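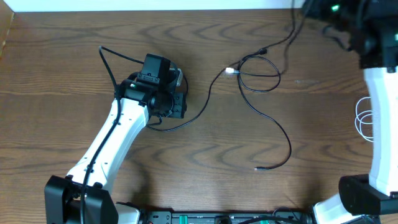
Two robot arms and loose cables on a wooden desk.

Screen Comedy and Animation, Handout 3
Abdul-Rahman Annan, February 2024

Straight-to-disc animated features

Read the press kit for "Undo" before class. It calls the film "the event fans demanded." Which fans? Druto, the distributor, cites a survey of 1000 viewers and leaves out how they were picked.

Running time is 90 minutes. Take out the recap and the songs and you have 2 TV episodes joined at the middle. Mark the spot where you think the join is.

Guest voices: Sulemana gets top billing on the box and speaks in one short scene. Compare with the Fultance release from week 2.

Bring one page on this: does the ending close the series, or leave room to sell another disc? Quote the film, please. I can read the box myself.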